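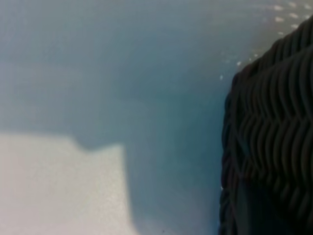
Slide 1. Wrist view, ridged finger on the right.

Search talks and notes Go

Home Talks Notes Workshops Contact

Teaching by Hand: What We Learned Collecting Examples at Bendonberg
Speaker notes, 29 July 2026

(Leave slide 1 up while people find seats. Start when the door closes.)

Hi everybody, thanks for coming to the small room! I'm going to talk about the least glamorous part of robot learning, the part where a person sits there and does the same little job over and over so a model can learn from it. I love this part. I know that's odd.

So, slide 1. I'm starting with the wrist view because that's what the model gets. Take a second with it. You've got the finger on the right, nice and crisp up near the top, all those zigzag ridges, and then pretty much everything else is a blue-gray blur. There's a pale patch in the lower left. Is it paper? Is it light falling on the surface? I can't tell from this one picture, and if I can't tell, I shouldn't expect the model to.

(Pause. Ask for guesses. Take two, then move on.)

OK, that's my whole first point. When you're planning a collection you stand in the room with your own two eyes, and everything looks obvious. Then you go look at the recordings and it's mostly finger and shadow. Look at how dark it gets right beside the finger! That's exactly where the contact is going to happen in a lot of tasks, and it's the hardest bit to read.

Slide 2. How we ran it. The Bendonberg project had one task family, pick and place on a tabletop, and we logged everything with Vurkunar, our recording tool. One operator on the controls, one person on resets. We worked in blocks of 30 minutes and then swapped, because hands get tired and tired hands teach sloppy moves (mine sure did). Up to 10 tries per block got thrown out on a bad day. On a good day, none.

(If someone asks why so short: try it for an hour and call me.)

Slide 3. The number people always want. We kept 218 examples in the first set. I know, I know, that's tiny. But I watched every single one of them, start to finish, with coffee, and I'd take that over a giant pile I'd never looked at. Watching them is how I found out our operators had two different habits for the approach. Half the clips came in from the side and half came straight down, and the first model we trained sort of dithered in between. It would hover. It was painful to watch.

The fix was boring. We wrote down one approach on an index card, taped it next to the controls, and collected again.

Slide 4. Notes on notes. Every example got a one-line comment from the operator right after it ended. "Slipped, regrabbed." "Too fast." Stuff like that. The Trirnix folks do this with a menu of choices, and it's tidier, but I like the free text. People tell you things in free text that you'd never think to put on a menu.

(Skip slide 5 if we're past the halfway mark.)

Slide 5. Lighting. Back to the wrist view for a second, same picture as the start. Light's coming from the left, so the left side is bright and the finger or arm seems to throw its neighborhood into shade. We tried recording with the lamp in 2 positions, and I'd do more next time. If you only ever collect with the light on one side, you've taught the model that shadows live on the other side.

Slide 6. What's next. We're starting a second round in September using the Yao bench, with a longer task and a fresh set of operators who haven't picked up my bad habits. Same index card, though. I'm bringing the index card.

(Questions. Repeat each one into the mic, the back row couldn't hear last time. Handouts are by the door.)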